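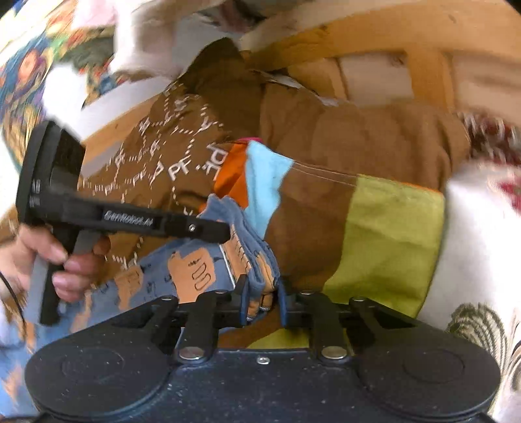

*Brown cloth, spread out in wrinkles.*

**The Ferry to Plavley**

When my aunt died, she left me a tablecloth and a debt. The tablecloth was brown and very large, because she once had a table for a large family, and the debt was 1000 crowns, to a man called Sverre Rustad in Plavley. She had written it on the back of a pharmacy receipt. There was no explanation, only the name, the sum and the word "January."

I did not know which January she meant.

I took the morning ferry from Eide with the money in an envelope and the tablecloth in my bag. I cannot say why I brought the cloth. I had picked it up from her apartment the evening before, and it seemed wrong to leave it at the hotel, where the window did not close.

The crossing takes three hours when the sea is calm. I sat next to the coffee machine and tried to remember my aunt speaking about Plavley. She spoke about it only one time, when I was a boy and she was cutting bread. She said that the people there put sugar on their potatoes. I asked if it was good. She said, "It depends who is eating with you," and then she gave me the end of the loaf.

Sverre Rustad lived above a closed shoe shop. He was older than I had expected and he wore a tie, although he could not have known I was coming. I told him my name and my aunt's name. He looked at me for a long moment and then he went to put water on the stove.

"She is dead, then," he said with his back to me.

"In the spring."

"And she sent you with money."

I put the envelope on the table. He did not touch it. He asked if she had kept the piano, and I said I had never seen a piano. He nodded, as if this was the answer he had been afraid of.

"I lent her the money to move it over the water," he said. "She was supposed to come back for me when it was done. I had three shirts packed. I waited two winters, and after that I unpacked them."

I did not know what to say, so I said that the ferry had been calm. He agreed that it was a good month for the ferry.

We drank the tea. His table was bare and had a burn mark near the corner, and I found that I was looking at it all the time. Finally I opened my bag and took out the tablecloth. It was much too big. It fell to the floor on every side and covered our knees, and he had to lift it to find his shoes.

"She ironed badly," he said, and he pressed one fold with his thumb, slowly, from the cup to the edge.

At four I said that I had to go. He gave me the envelope back and I left it on the stairs, under a stone - I think he watched me do it from the window. The cloth stayed where it was.

On the ferry a woman was selling boiled potatoes in paper cups. I asked her if she had sugar.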